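2018-08-07
Desk set samples, second look

Remo Steiner wants a yes or no on the pen box before the Prilcombe order goes in. I still lean no, and the new notes from Magnusson haven't moved me.

Their claim is that the clasp holds for 500 openings. Who counted, and with what kind of hand? I did 200 on the July sample, slowly, at my own desk, and by the end the lid had a wobble I could feel with my thumb. Remo says he can't feel it. Maybe. He also liked the Flirnholm hinge, and we sent back 9 of those.

The compartment bothers me more. It's shallow, and one pen has the run of it. Selia call this "generous." I call it a rattle. Tip the box and the pen ends up on the diagonal, whatever you did when you put it in. A strip of felt or a plain groove would fix it, and they have quoted neither.

Tried it again on the gray-white table with the notebook out too, as somebody would have it at work. Box in the middle, lid open, notebook closed off to the left.

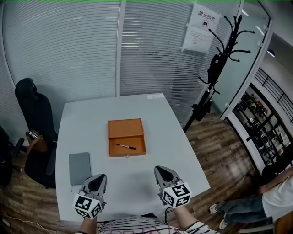

Color is my other doubt. Orange-brown next to a gray cover doesn't say "set" to me, it says two drawers got emptied. The sales sheet has them as a matched pair - I'd like to know under what light. The ribbon on the notebook is fine. Thin, but fine.

To do:
- ask Selia for a price on the groove, 5 samples
- ask Magnusson how the 500 was done, in writing
- Remo to open and close the July box until he feels the wobble or gets bored

No order until the first two come back.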